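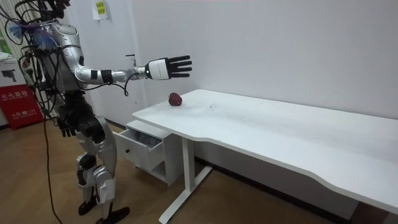
Page last changed: 7th February

Lilibeth Policarpio has spent most of the past year on one spreadsheet. She plans equipment purchases for the manipulation lab at Konden, and the biggest line on it is the humanoid program. The robot itself takes up one row. The rows under it keep growing.

"People ask what the robot cost, and I tell them to ask what the hands cost," she said. "The hands were quoted separately. So were the spare fingers, the wrist adapters and the cables. If you budget for a body and assume the rest comes with it, you will be back asking for money by May."

Konden looked at two suppliers, Grimora and Sarpong. Grimora had the lower price on the body but quoted 112 days for delivery and wanted the full amount up front. Sarpong quoted 90 days and agreed to split the payment. Policarpio went with Sarpong.

"I would have liked the cheaper one," she said. "But I had two engineers hired already, and they needed something to work on."

Cables have their own line now. On the humanoid they loop around the head and upper body, and a long one runs down from the torso and across the floor. Policarpio's first budget had no money for replacements. The current one allows 700 dollars a quarter, and she expects to raise it.

Cherry Mae Saludo runs the daily work on reaching and grasping. Her list of needs is shorter and a lot cheaper. She asked for a plain desk, a drawer cabinet that fits under it, and ordinary things to put on and in them. An apple on the desktop is a typical target for the arm. The drawer cabinet stands under one end, with gray fabric in the top drawer.

"I didn't want lab furniture," Saludo said. "White desk, white cabinet, a knob on the drawer. If a desk gets scuffed, fine. We can buy another one out of petty cash."

What she did push for was floor space. The first plan put the desk in a smaller room, and she sent it back. With the arm straight out the robot needs a good deal of clearance, and somebody has to be able to walk behind it without stepping on a cable.

The software was the hardest part to price. Konden licenses a control package called Liko, billed by the seat. Policarpio started with 4 seats and has held it there, over some objections.

"Everybody wants a seat," she said. "I ask them which days they plan to use it, and usually they can share."

For next year she has asked for a second pair of hands and a service contract. A second robot is on the sheet as well, in a column marked "later." Saludo would take the hands first.

"One robot with spare hands keeps working," Saludo said. "Two robots waiting on the same part is a lot of money standing there."

The request goes in with the rest of the department's numbers, and Policarpio is still waiting on a revised service quote from Sarpong.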